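About Mekimbridge

Mekimbridge teaches robots to do small handling jobs by having people do them first. We work out of a shop in Bonddale, behind the old Gralham building. Snežana Tomić and Saeed Pakzad started the company and still run it.

Our operators wear a tracked glove and do a task by hand, such as picking up a can or packing a tray. Harder jobs are done by remote control, with the operator driving the arm.

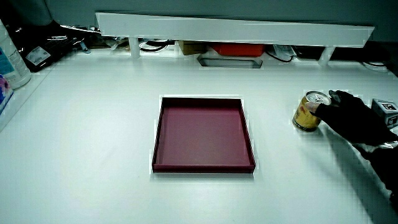

Each go at a task is recorded and labelled by Lilla Hegedűs and her team. Our library holds 2800 recordings, and 1471 of them are of kitchen and grocery items.

We train new operators every August. No robotics background is needed. To visit or apply, ask for Jenő Hegyi at the front desk.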